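Feveck Science Forum – minutes of the summer meeting
Jul 12, 2019, upstairs room at the Lahtinen library

Minutes by me again, because I said I'd do them if somebody else brought cookies, and somebody did. As usual I've written down what I heard and what I remember, so if you said something smarter than what's here, tell me and I'll fix it.

Minutes from March

Read and approved with one change. I had written that the talk on food labels "ran long." The speaker would like it noted that he started late. Noted!

Old business: the letter about the eclipse glasses

The school board wrote back, very politely, and they will put a page on safe viewing in the fall newsletter. They'd like us to draft it. I said I'd do a first version and send it around. Please keep your comments short, I'm begging you, I still have the edits from the vaccine leaflet in my inbox and there are more words in the edits than in the leaflet.

New business: Drolleo and the town water

Most of the evening went on this, and it should have, so I'll try to be complete. For anyone who missed the newspaper piece: the town is thinking about buying Drolleo units for the public buildings. Drolleo is a magnetic collar that clamps around a water pipe. Celtirico, the company that sells it, says it changes the way minerals behave in hard water so they stop building up as scale. No salt, no filter, no plumbing. You clamp it on and walk away.

Tapio Tuominen had read the whole sales packet (thank you, Tapio, it was a thick one) and took us through it. His main point was that there are four studies cited in the back, and two of them don't test magnets at all. They're about how calcium carbonate crystals form, which is real chemistry and perfectly good work, but it's like citing a paper on gravity to sell me a diet pill. The other two do test magnetic treatment, in small lab loops where the same water went past the magnet over and over. In a building the water mostly goes past once, on its way to somebody's coffee.

I asked whether that means it can't work. Tapio said no, it means the packet doesn't show that it does, and those are separate claims and we should be careful which one we make in public. He was pretty firm about this. There's a long and messy pile of research on magnets and scale, some of it finding an effect and plenty of it finding none, and if we stand up and say "this is magic" then someone will wave one of the positive papers at us and we'll look like we didn't do our homework.

We then got into the customer survey, and I have to say I enjoyed this part more than a grown woman should. The packet says 1063 customers were asked if they were satisfied, and almost all of them said yes. Fine. But they were asked nine days after installation! Scale takes months to show up. You could clamp a bagel to the pipe and get the same answer. Someone also pointed out that there's no comparison group, and that people who have just paid for a thing tend to like the thing. I've got a foot massager at home that proves it.

There was some back and forth over whether this is even our fight. One view was that we're a science group and the town's shopping list is politics. The other view (mine, and I'll own up to it in my own minutes) is that public money going to a physical claim is exactly where we can be useful, and that it doesn't matter which party the people on the council belong to. We've had this argument before and we'll have it again. Both sides of the aisle have their favorite bad idea about water, if you go back far enough.

What we came up with in the end was a test. Put Drolleo on one of a pair of matching water heaters, leave the other one bare, have the plumber who opens them up not know which is which, and weigh the scale. It's cheap and it's fair to Celtirico, who say they're confident. The recreation building has a pair that would do nicely. We'd want the same water, the same temperature setting and as close to the same use as we can get, and we'd want to agree on what counts as a result before anybody looks. 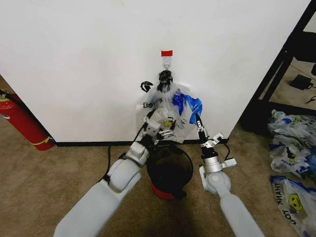
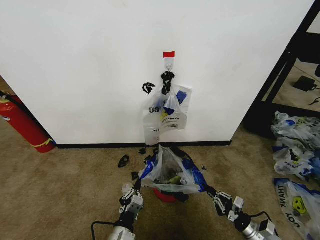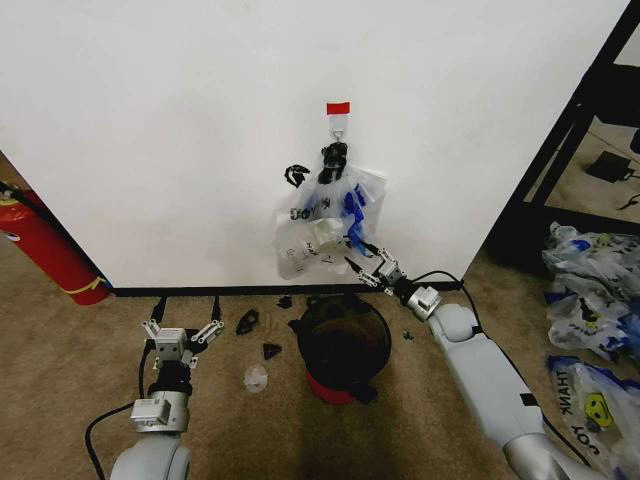
Maxine Brunton wasn't sold on the test. Her feeling was that offering one hands Celtirico a free trial in a town building, and that the first press release would say "now in use in Feveck" long before there was any scale to weigh. She'd rather we ask them for data they already have, since they've been selling the thing for years, and let the burden sit with the people making the claim.

I thought that was a good point and I wrote it down twice. We went around on it for a while. Tapio's answer was that asking for data is free, so we should do it anyway, and that the offer of a test could come with a condition that the company can't use the town's name until the results are in. Maxine said she could live with that if the condition was in writing and came first in the letter, where it can't be missed. So that's the plan.

Agreed:

Tapio writes to Celtirico asking for any long-term results, good or bad, and for the full text of the survey questions.
Maxine drafts the letter to the council, with the no-publicity condition at the top.
I go to the next council meeting and speak in the public comment slot. I've been told to stick to the script and leave out the bagel.

Book discussion

We ran out of time for the last chapters, so we'll pick up where we stopped. A few people said the section on how to read a margin of error was the clearest they'd seen. A few others found the author smug. I'm in both groups.

Other things

The library would like us to stack the chairs in the hallway when we leave, with the backs to the wall.

Someone asked if we could have a beginner evening on how to read a scientific paper, start to finish, with pens out. Lots of nodding. I'd like to use one of the studies from the Drolleo packet, since we've all got it fresh in our heads and one of them is only a few pages long. Send me other suggestions if you have them.

Next meeting is in the same room, date to follow once the library has its fall schedule. Cookies are Tapio's turn.

Shared 4 times | 2 comments
Contact the Feveck Science Forum | © Feveck Science Forum | Back to top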